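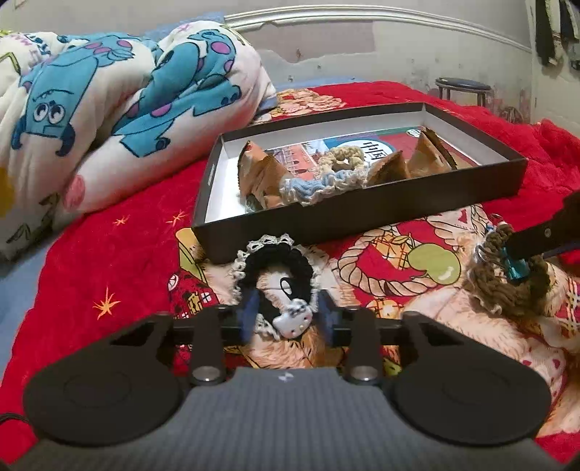 My small crochet things have lived for two years in a drawer together with batteries and old receipts. In July I finally decided to sort them. I did it on the bed, with the red quilt under everything, because the table was full of yarn and I did not want to move it.

First I looked for a box. I found a black one with white walls inside, low enough that I can see everything at once. A history book was already lying in it, and I left it there, it makes a good flat floor. There were also some little snack packets. I put them in when I was cleaning the kitchen shelf and then forgot. They can stay too, at least until I am hungry.

Most of my pieces are scrunchies. I learned to make them from Rosemarie Hinrichs, who taught a short evening course near my old apartment. She always said to crochet directly over the elastic and to put more stitches than you think is reasonable. I use a hook of 2 mm for the edges, and it is slow work. My black one has a cream lace border and a small white cat face with a pink bow. I like it very much, but the cat gets caught in my hair when I wear it low, so maybe it should become a bag decoration.

The cream one is softer. It has many loops and it takes the shape of whatever is next to it – in the drawer it was always flat and sad. I pulled it a little with the fingers and it became round again.

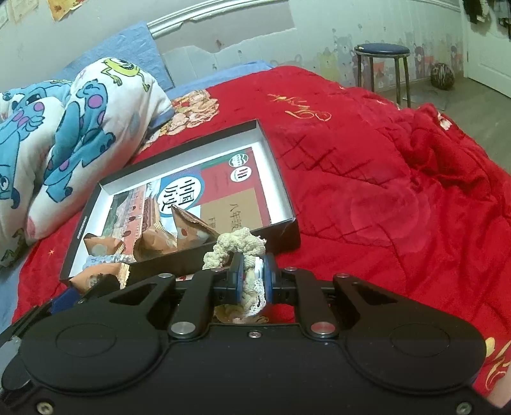 The cream scrunchie with its lace edging, and the snacks that came along.

I also have a brown ruffled piece on a keyring. Thérèse Leclerc asked me for the same one in green, and I promised it before the summer ends. I have not started. The yarn I want is from Charbonneau and the shop sells it only in big balls of 175 grams, much too much for one keyring.

For now I sort by what I wear and what I want to give away. The second group is growing faster. If somebody knows a good way to wash cotton lace without making it yellow, please write it in the comments – I have tried only cold water and ordinary soap.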